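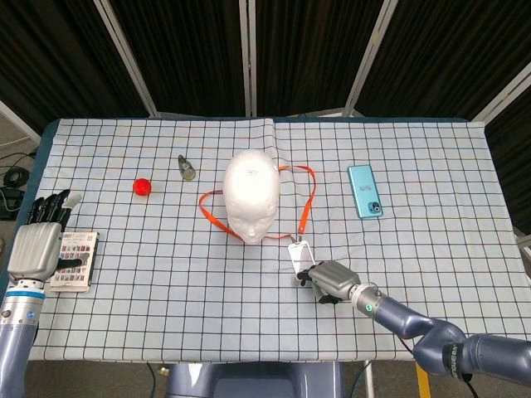
Foam head and orange lanyard on the grid cloth.

17 Oct 2019. Boiler pressure 1.6 bar at breakfast, 1.1 by evening. Bled the two upstairs radiators, got air from one only. Outside temperature 16, fell to 9 after dark. Gas meter up 18 units on the week, which is high for October. 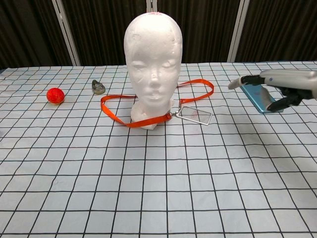
Naheed Bukhari thinks the expansion vessel has lost its charge – plausible, as the relief pipe drips when the heating is on. Lirnton quoted 397 for a replacement, fitted. Will recharge it first with the foot pump and log the pressure daily until November. Kamran Arain has the gauge.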